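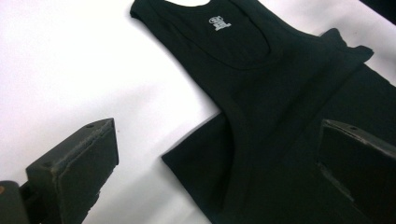 How many demonstrations should be recorded for one garment type?
Record 100 accepted demonstrations for each garment type before the first training run. Rejected takes do not count toward this total.

4.3 Recording a Folding Demonstration

1. Lay the garment flat on the white sheet, face up, with the neckline toward the far edge of the table.

2. Take one gripper in each hand. Keep the cables behind the wrists and clear of the garment.

3. Hold both grippers still above the sheet until the Manalo recorder shows Ready.

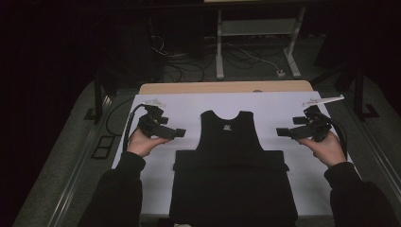
4. Start the take and fold at an even pace. Only the gripper jaws may touch the fabric – hands and sleeves may not.

5. Release the garment, return to the starting position and stop the take.

6. Mark the take as Accepted or Rejected, then shake out the garment and begin again at step 1.

Note: Vary the angle of the garment slightly between takes. A set in which every start is identical will be returned by the Sarkholm data office.

Caution: Do not pull on a gripper cable to free it. Stop the take first – a loose connector can corrupt the file.

Section revised 13 May 2021. Approved by Nanami Nakajima, Vemton.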